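Brellus Hand Gripper, second series
Hand-held demonstration tool for manipulation research
Page last revised 2018-06-04

Brellus is a gripper you hold in your own hand. You do a job with it – folding a towel, moving cups, hanging a shirt – and the camera on the tool records what the fingers see. A policy trained on those recordings then runs on a robot arm with the same fingers fitted. There is no teleoperation rig to set up, and the person giving the demonstration can work at close to normal speed, which we still find a joy to watch.

The tool grew out of the Detska study, run by Bereket Yimer and Bríd Madigan, and we sell it in the form they ended up using.

What is in the case
One hand gripper with camera mount and wide-angle lens
Two pairs of textured finger pads
Printed marker cards, with a spare set
Charging lead
Calibration sheet and a short paper guide

The method in short
Each recording starts with a mapping pass. You walk the tool slowly through the workspace so the software can build a map of the room, and after that it works out where the gripper is from the picture alone. The wide lens matters a great deal at this stage. Ceilings, railings, shelves and lamps all give it something to hold on to, even when the table itself is plain white and offers next to nothing.

Marker cards give the map its scale and a fixed origin. In two-handed work, a card can also be used to tie the position of one gripper to the other. Bríd tried leaving that link out and letting each gripper find its own way. It was fine for single-handed jobs and poor for anything passed from left to right.

What the Detska study found
The team recorded 300 demonstrations of a two-handed cloth task in 11 different rooms, then trained one policy on all of them. A second policy had the same number of demonstrations, all from a single room. Both were tried in a room neither had seen, with 48 attempts each. The many-rooms policy finished the task more than twice as often as the other. We had hoped for a gap, but that is a big one!

Bereket also looked at what went wrong. Most of the lost recordings came down to a rushed mapping pass, and slowing down for it brought nearly all of them back. He now asks people to keep the tool moving in wide loops and to finish near the place they began. Turning on the spot is the worst thing you can do – the map has very little to go on and tends to drift.

Busy rooms turned out to be less trouble than expected. People walking through the background were filtered out well, as long as enough of the fixed parts of the room stayed in view. 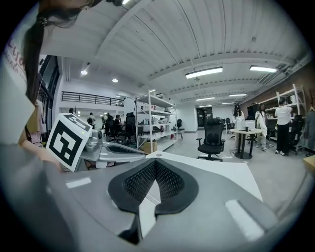
Hand gripper view at a white table, with a marker card mounted on the arm of a second gripper. Open workspace behind.

Finger pads
The pads are a wear part. Radonjić pads fit without changes and grip thin cloth well. Brandcombe pads are stiffer and better suited to boxes and tools. Change both pads of a pair together and run the calibration sheet again afterwards, or the opening width will read slightly wrong.

Known limits
Mirrors and large dark windows can confuse the map. Very dim rooms are out. The tool measures finger opening but has no force sensing, so jobs that depend on a light touch need something extra.

Ordering
Lead time is 23 working days. Single grippers and matched pairs are both available, and pairs are calibrated together before they leave us. The next batch ships in July. The Detska training code and the mapping guide are free to download whether you buy a gripper or not.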